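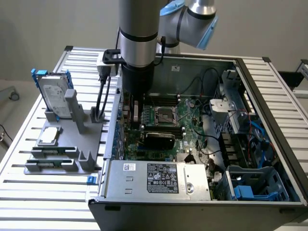 Robot arm joins the repair benches at Kurville computer workshop

The Tamby workshop in Kurville has been taking in old office computers for longer than most of its staff care to remember, and for nearly all of that time the work has been done by people bent over a bench with a screwdriver and a good lamp. Since December one of the benches has had an arm over it. The towers are laid on their sides with the cover off, the parts wait in a gray 3D-printed holder next to the case - hard drive, processor, two memory modules - and the arm goes between the two.

Frans Bakker, who has run the repair floor for six years, was happy to stop and talk while the kettle boiled. "My wrists are the ones you should interview," he said, laughing. "You push memory into slots all day, every day, and by the evening you can't open a jar." His team of four took in 346 machines last month, and he would like to get to 400 by spring without asking anybody to stay late.

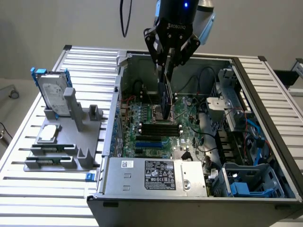

The arm is still learning the job, and Bakker is quite open about that. Older towers come in all sorts of layouts, and each new model means a morning of setting positions and trying them again (and sometimes a third time, after lunch). Someone from the team stays close by, and the cables are still done by hand, as is anything with a stubborn latch.

What has changed most, people on the floor say, is the shape of the day. They used to take a machine each and see it through from start to finish. Now they spend their mornings on testing and on the odd faults, the kind that used to sit on a shelf until somebody had an hour to spare, and they take turns loading the holder. Not everyone was keen at first, and one or two still like to do a whole machine themselves on a quiet afternoon, which Bakker says is fine by him.

No jobs have been cut, and Tamby says it plans to keep the team as it is. A second bench is due to be fitted out in the back room once the Premell branch has had its turn with the trainers.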